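Come and write about new music with us

Sarkness is looking for two new reviewers

Hello! I'm Ngân Diệp and I edit the reviews pages at Sarkness, the music site I started from a bedroom in Sterkatley with a borrowed laptop and far too many opinions. We cover singles, EPs and albums, mostly pop, R&B and electronic stuff, with a folk record sneaking in whenever I lose the argument. Two of our regulars are off to other jobs this autumn (boo, but well done both) and I need people to fill their slots before the end-of-year rush in December.

You'd be writing two short reviews a month at 300 words each, plus one longer piece of 900 words every other month. The longer one can be an interview, a look back at an album you love, or a proper grumble about something. I'm very open to grumbles. We pay £34 for a short review and more for the long ones, and I'll send the full rates to anyone I talk to. Money goes out on the last working day of the month.

Most of it can be done from wherever you like. We do have a desk or two at Kushwaha, the studio building behind the market, and we meet there one evening a month to play each other things and divide up the releases. If you live too far away, ring in. I'd just like to hear your voice now and then!

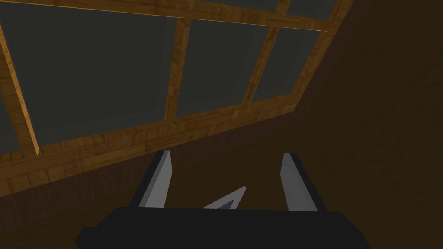

Jobs / Writing / Freelance

What I'm after is somebody who listens a lot and can tell me what a song sounds like without using the word "banger" more than once a year. You don't need a degree and you don't need to have been published. One of our best writers came to us from a bakery and had only ever reviewed records in texts to her sister. It would help if you know a bit about a corner of music we're weak on – Vietnamese pop, garage, gospel and anything with a brass section are all on my wish list.

You do need to hit deadlines. New releases land on Fridays and a review that turns up ten days later is no use to me, however lovely it is. You'll also need to be all right with being edited. I cut quite hard, but I always show you the changes before anything goes up.

Early copies of albums come through Alleo, our sharing system, and you'll get a login once you've started. Please don't pass those files on to anybody, even your best mate.

To apply, send me a review of any record from this year, 600 words at the very most, and a few lines about yourself and what you've had on repeat. Paste it all into the email if you can – attachments and I don't get on. Write "Reviewer" in the subject line and use the contact page on the site.

Closing date: Thu 3 September, at midnight. I'll reply to everyone, though it may take me a fortnight.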